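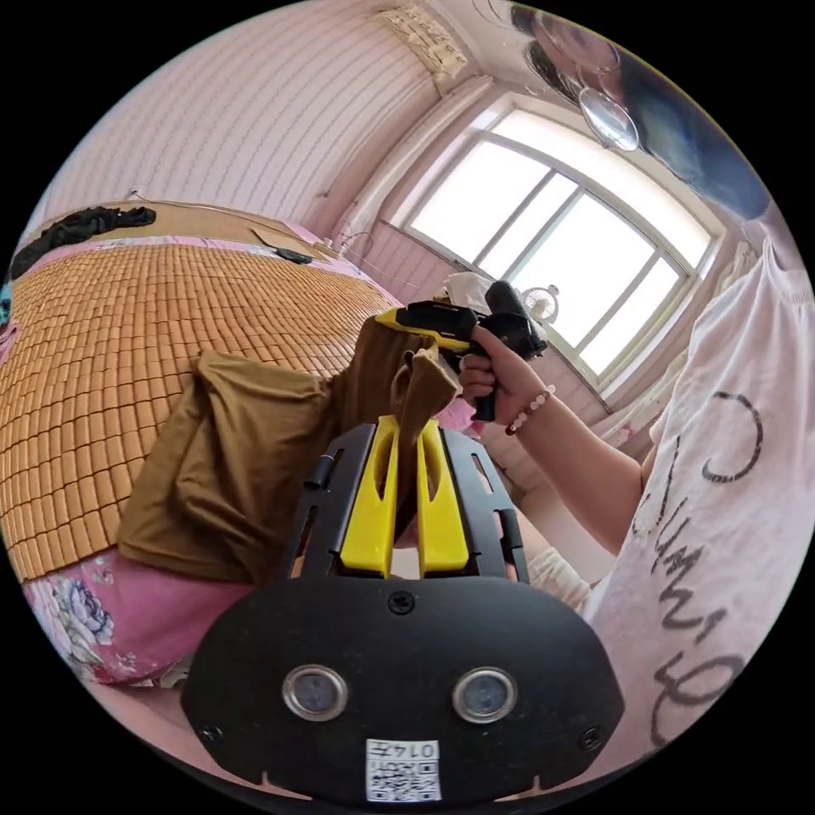
Brown cloth and cordless drill.

2 min read

# Skarnis Walking Rally results

Welcome, and thank you for stopping by! This is a small set of results from the Skarnis Walking Rally, held each March on the hill paths between Nimel and Gomness, and typed up from the old start sheets by Britt-Marie Ljungberg, who still walks it herself (slowly, she says, and with plenty of sandwiches).

## What you get

There are 3,105 rows, one for each walker at each checkpoint, covering 449 walkers over 5 rallies. Times are in minutes from the start. The route has 6 checkpoints, and if someone dropped out along the way, the later ones simply have no row.
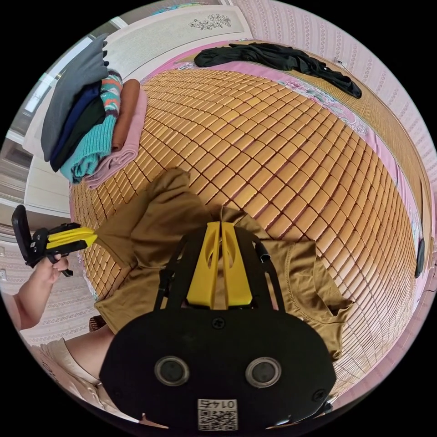
Bamboo sleeping mat with a pink floral sheet.

## Things to watch for

Names have been replaced with numbers, apart from the Simanjuntak Cup winners, who were happy to be listed. A few finish times were smudged on the sheets and are marked "unsure" in the notes column, so please be kind to them and leave them out of any averages.

## Using it

Help yourself for club newsletters, school projects or plain curiosity. If you spot your own time and it looks wrong, do write in, and bring your old finish card if you kept it!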